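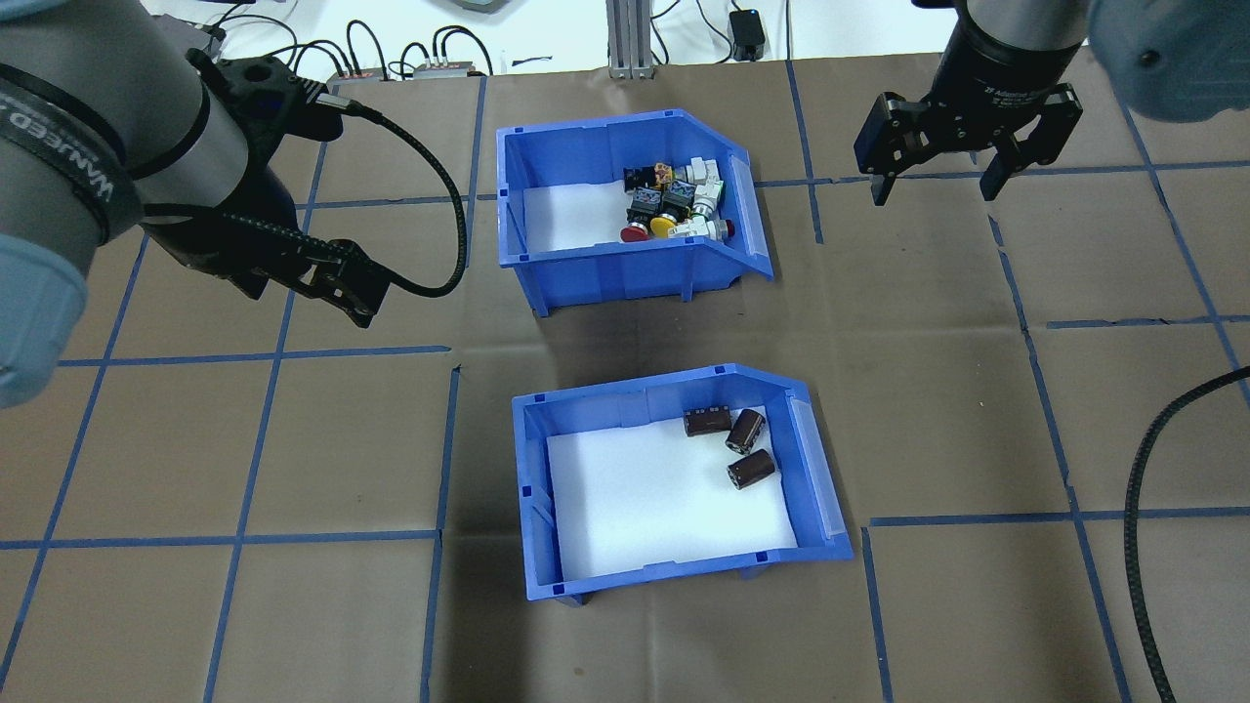

Irkura open-front bins in blue, with paper liners. Pushbutton switches in the upper one, capacitors in the lower. Parts not included.

Irkura Open-Front Parts Bin, Blue
Sold by Clevutbridge Bench Supply
Item 137

A plastic bin. It holds small parts until you want them, and then it lets you have them back. We have sold more complicated things over the years and most of them came back in August with a note.

The front is open, with an angled lip low enough to get your fingers over and high enough that a mushroom-head button has to make an effort to leave. Tip the bin toward you and things slide to the lip. Tip it further and you will be under the bench with a flashlight, as is traditional.

We only stock it in blue. Irkura makes other colors and we used to carry them, but people kept ordering one red and one gray and then calling to ask which was supposed to be for what. Decide that yourself and write it on some tape.

About the liners

Each bin comes with 4 white paper liners cut to fit the floor. Niall Rutherford, who runs our parts counter, started cutting these by hand after losing a dark brown capacitor in the corner of a dark blue bin for most of an afternoon. Against white paper you can see what you have. You can also see what you don't have, so the reordering gets done a little sooner.

Liners are plain paper. They will get dirty, and any sheet you have lying around can be cut down to replace them. We sell refills anyway, in packs of 115, a number that came from the box and not from us.

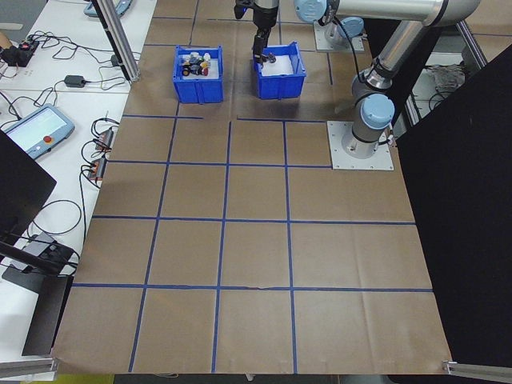 Two bins side by side at the far edge of a kraft-papered table, grid laid out in blue tape.

About the table

The bins are happy on a bare bench, but if you sort parts all day, cover the top first. Kraft paper takes pencil notes and goes in the recycling when it gets ugly. It will wrinkle. We have tried pulling it tighter and it wrinkles somewhere else.

Blue painter's tape makes a decent grid for laying parts out. Measure the squares if that's the kind of person you are. Everyone else's lines end up a bit offset where they meet, and the switches don't mind. Zusteo tape and Setiawan kraft rolls are both on our bench coverings page.

Details

Material: plastic
Color: blue
Height at back: 115 mm
Front: open, angled lip
In the box: one bin, 4 paper liners
Case quantity: please ask, it changes

Good for switches, contact blocks, capacitors, connectors, terminal ends and the screws left over from something that seems to be working fine. Less good for liquids, for reasons you will discover at the front.

Ordering

Single bins usually go out the next working day. For a whole stockroom, call the counter before you order online. Our largest order so far was 700 bins for one customer, and we would have liked some warning.

Returns are fine if the bin is clean and empty. Please check the corners before you send it. We have enough of other people's washers.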